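Início | Fórum | Casa e Arrumação | Pesquisar | Entrar

Mesa de trabalho: deixar livre ou encher de caixinhas?

gimis_casa
Olá a todos! Mudei-me em outubro e ainda ando às voltas com a mesa. A minha vontade é não pôr nada em cima (nem candeeiro!), mas lá em casa dizem que é desperdício de espaço. Com a parede clara por trás, acho que fica tão bem assim...

oria15
Eu enchia. Tenho 11 caixas na minha e encontro tudo. Mesa vazia é mesa de revista, ninguém trabalha assim.

gimis_casa
Pois, mas eu tenho de a limpar todos os dias, e levantar caixas uma a uma dá-me cabo da paciência. Vejam o tom da parede e a sombra na mesa:

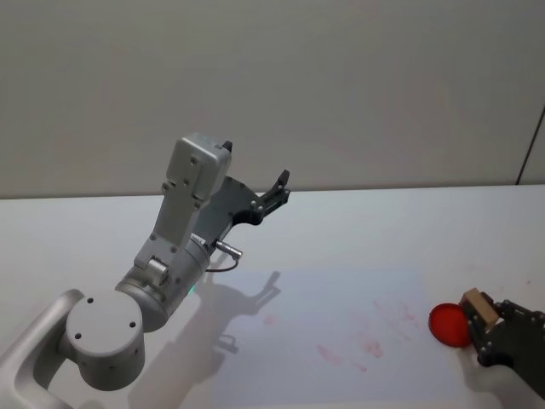
A parede clara e a sombra na mesa.

panicker
Gosto da parede, não mexia. O que me incomodava era a sombra a cair mesmo onde se trabalha. Experimenta mudar a luz de lado antes de gastares dinheiro em arrumação.

oria15
Discordo, a sombra é suave, nem se nota. Continuo nas caixas!

fisano
Uma prateleira na parede e acabou a discussão. A minha custou cerca de 15 euros.

Comentários (2)

Wiebke Mühlbauer: Pintei a minha parede de claro e suja-se imenso, fica o aviso.

gimis_casa: Obrigada! Vou tentar primeiro a luz e depois digo.

Anterior | Seguinte | Voltar ao topo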